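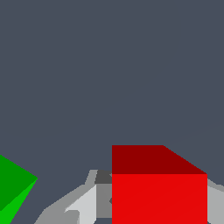 Rivel publishes simulated comparison of two robot grippers and two controllers

Print this page
E-mail this release

July 19, 2021

Rivel, which supplies handling equipment to small and medium-sized manufacturers, has today published the results of a comparison of two parallel grippers, each driven by two different controllers. All of the tests were run in simulation. The full results and the scene files can be downloaded free of charge from the Rivel website.

The grippers compared are the Jerent, a wide two-finger model already in the Rivel range, and the Flason, a narrower model that will be added to it in November. Each was paired in turn with Rivel's standard position controller and with Nair, a newer controller that adjusts closing speed and force while the fingers are moving.

Each of the four pairings was given 1,000 attempts at picking up a plain coloured block, lifting it and holding it for 10 seconds. An attempt was counted as failed if the block was missed, dropped or turned in the grip before the time was up. Starting positions were varied between attempts, and the same set of positions was used for every pairing.

The scenes were kept simple. Blocks and gripper parts are drawn in flat colours on a plain dark grey background, and a simulated camera looks along the gripper towards the work. In the view published with this release, a red cube sits between the two grey finger sections, with part of a green block to the left. Views of this kind were used to check by eye any attempt that the scoring software had marked as doubtful.

With the standard controller, the Jerent completed more lifts than the Flason. Most of the Flason's failures came when it approached a block off centre, so that one finger touched well before the other and pushed the block away. The Jerent's wider opening gave it more room for error at this stage, although it was more likely to knock against a neighbouring block on the way in.

With Nair, the difference between the two grippers was much smaller. The controller slows the fingers at first contact and lets the arm shift sideways before the grip is closed. This made each pick slower. Users who need short cycle times and can present parts in a fixed position may find that the standard controller still suits them better.

A further 500 attempts were run for each gripper with the camera moved back and raised. The change made little difference to the Jerent. The Flason did slightly worse, mainly with blocks that had sloping sides, where the upper edge was harder to locate from the new position. Rivel will advise Flason users to keep to the original camera mounting until more work has been done.

Simulation was chosen for this stage of the work so that every pairing could face the same starting conditions, and so that faults in the controller settings could be put right without damage to equipment. It has limits. The contact model treats the blocks as rigid and gives all of them the same surface friction. Soft, oily or very thin parts were not covered, and the results should not be used to predict how either gripper will handle them. Wear on the finger pads was also left out.

A second round, using real grippers on a test bench, is being prepared. It will use the same blocks and scoring rules, and the plan allows for 3,000 picks in total. Results will be published whether or not they agree with the simulated ones.

The download contains the scene files, the list of starting positions, the settings for both controllers and a table giving the outcome of every attempt. A short guide explains how to load a different gripper model into the scenes. Existing Jerent customers can ask for Nair to be set up on their equipment for a trial period through their usual sales contact.

About Rivel

Rivel supplies grippers, controllers and mounting parts for robot arms used in packing, sorting and light assembly. It also offers installation and training.

Notes to editors

The Jerent and Nair are available now. Prices for the Flason will be announced when it goes on sale. Larger copies of the simulated view, and further views from the tests, can be requested from the Rivel press office.

Print this page
E-mail this release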